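Search this journal
Advanced search
Filed under: Retail and Consumer Studies | Household Goods | Original Article

3. Setting and Methods

3.1 The shops

The study was carried out in two home goods shops in the same town, referred to by their trading names, Davport and Kirkegaard, with the owners' permission. Both sell artificial flowers, candles, tableware and small furniture. Davport is the older and larger of the two and keeps its artificial stems in open bins near the entrance. Kirkegaard shows them in tall vases along a side wall and keeps most of its stock in a back room. Neither shop sells fresh flowers, although both are within walking distance of a florist.

We chose artificial flowers for three reasons connected with the larger project on decorative purchases. They are cheap enough to be bought without planning, they are rarely replaced on a fixed schedule, and customers often handle several before buying. Earlier work in our group on candles had shown that the time a customer spends handling an item is a poor guide to whether it is bought. We wanted to see if the same held for goods that are usually bought in groups and arranged at home.

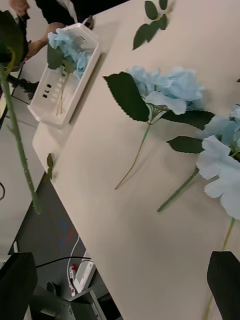
Product lines differ a good deal in how they are priced and named. Davport prices by the stem and groups its bins by flower type, while Kirkegaard prices by the vase and groups by color. Hydrangeas were the only flower stocked by both shops through the whole study period, so they were used for the main comparison. The type considered here has a rounded head of soft, ruffled petals in pale blue, with large serrated leaves on a slender green stem (Figure 1). Roses and peonies were recorded as well, but the two shops carried them in such different sizes and qualities that we report them only in the supplementary tables.

3.2 Recording purchases

Till records were supplied by both shops for the whole period. These covered more than 3,000 sales that included at least one artificial stem. Sales to trade customers were removed, as were returns and exchanges. A sale was counted as a "single" if it contained one stem and as a "group" if it contained two or more, regardless of type. Leafy sprigs sold as filler were counted as stems at Davport, where they have their own price, and were left out at Kirkegaard, where they are given away with larger purchases. This is the main weakness in the comparison between shops, and we return to it in Section 5.
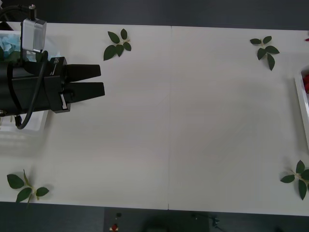

The effect of this rule is to make group sales look more common at Davport than they would under a stricter definition. To check how much it mattered, the second author recoded a random set of 1,000 sales from that shop with filler excluded. The ranking of flower types by share of group sales did not change, and the remaining analysis uses the original coding.

Prices were adjusted for the August clearance, when Davport marks down its summer colors. Kirkegaard does not hold a clearance but does lower the price of damaged stock at the owner's discretion. Those sales carry a note in the till record and were dropped.

3.3 Interviews

Sixteen customers agreed to be interviewed, eight from each shop. They were approached after paying, so that the request would not affect what they bought. Interviews were held in a café close to both shops and followed a short list of topics: where the flowers would be put, what had been there before, how long the customer expected to keep them, and who else in the household would have a say. Juwita Harahap led the interviews and Hidayah Liew took notes. Recordings were transcribed in full and coded by both authors working separately. Differences in coding were settled by discussion.

Most of those interviewed had a particular spot in mind, usually a hall table or a bathroom shelf. Several said they had bought artificial flowers because the room had little natural light. Expected length of use was hard for people to state, and the answers were often given in terms of events, such as a move or the next time the room was painted. We kept these answers in the customers' own words and did not convert them to months.
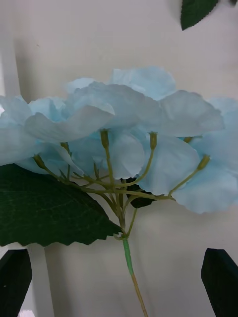 Figure 1. An artificial hydrangea of the general type discussed in Sections 3.1 and 3.2.

3.4 Analysis

The share of group sales was compared across shops and flower types using logistic regression, with price per stem and time of day as controls. Models were fitted separately for each shop and then on the pooled data. Display position was entered only for Davport, where the bins stayed in place throughout. At Kirkegaard the vases were moved too often for position to be recorded reliably.

Two product lines, sold under the names Karine and Prillex, were introduced partway through the study and are treated as separate types. Leaving them out made little difference to the pooled estimates.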